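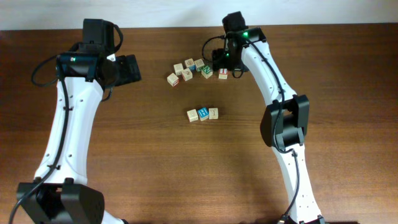 Saturday, February 13, 2021

Hanna Maksymiv wants 60 good examples before she stops for lunch. By mid-morning she has 20, and two more that she has marked for deletion.

Maksymiv works for Bonirier, a small company that teaches robot arms to handle loose objects. Her current task uses children's alphabet blocks. A word is called out, and the arms have to find the letters, pick them up and set them in a row in the right order. She guides both arms through the job by hand with a pair of smaller control arms, while the software, called Kistora, records every joint position along with the view from the cameras.

Each run is an example. The learning system studies the whole set and tries to work out what a person would do from any starting layout.

That makes the layout matter as much as the movement. Between runs Maksymiv scatters the spare blocks again and turns some of them so the letters face a different way. "If I always put them in the same place, it learns the place," she says. "It never looks at the letter."

The hard part is the last inch. Blocks placed side by side tend to bump each other, and a gripper that opens too wide will knock over the one it just put down. Operators are told to open slowly and lift straight up – a habit that takes new people a week or so to pick up.

Marlina Khoo, who trains the models, throws out more runs than the operators would like. A fumble that gets corrected can stay. A long pause cannot, as the system tends to copy it and will sit still over the table for no reason.

"We had one model that waited before every third block," Khoo says. "Guido had been checking his phone."

Guido Cirillo, who shares the shift, does not dispute this.

The first version of the model could manage two letters and then lost its way. Khoo expects to train the next one in April, on runs from all the operators, with a longer list of words. Until then the afternoons look much like the mornings. Maksymiv mixes up the blocks, takes hold of the controls and starts the next recording.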